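Ticket 1418 - Badge printer drops jobs
Opened 2019-02-19 by Lai-ching Cheung
Assigned: Nahom Dinsa
Status: Waiting on user

The front desk Urkent printer stops after 9 badges. The queue says "sent" but no card comes out. Restarting the Clurkance service clears it for a while. First seen in January after the driver update.

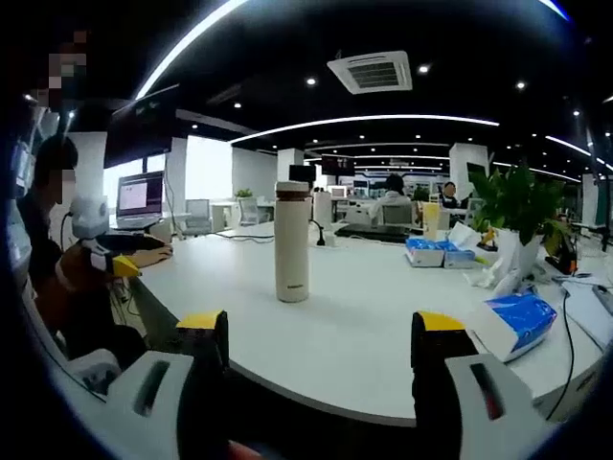

Photo: Yi-chun Siu

Nahom: Rolled the driver back and sent a test batch of 36. All printed. The spooler log had 498 timeout entries, all on the old port - I removed that port and set the new one as default.

Lai-ching, please print from your own login and reply with the result.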